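How to keep food in a wicker basket without crumbs?

Darmawan Gunawan
12 October 2023
Hello all. I set a small white table for snacks and I want to serve from a wicker basket, with a pink plate for each guest. The crumbs always fall through the basket. I tried a paper napkin inside, but it moves when people take the food.
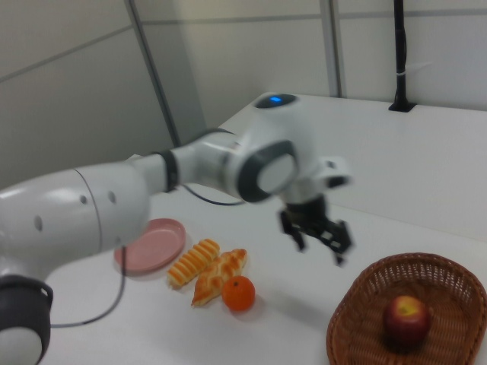

I would like something I can wash, and I prefer not to glue anything. The basket is from Genville market and I have 12 guests in July, so I have time to practice.

Lecomte
Use a cotton cloth, bigger than the basket. Fold the corners under and put the heavy food first, then it stays. I wash mine at 100 degrees F, no problem with shrinking.

Jelemo
just put a plate inside the basket

Drukico
I agree with the cloth. Please shake the basket outside before you store it, or the ants will come. A soft dry brush is good for the small holes.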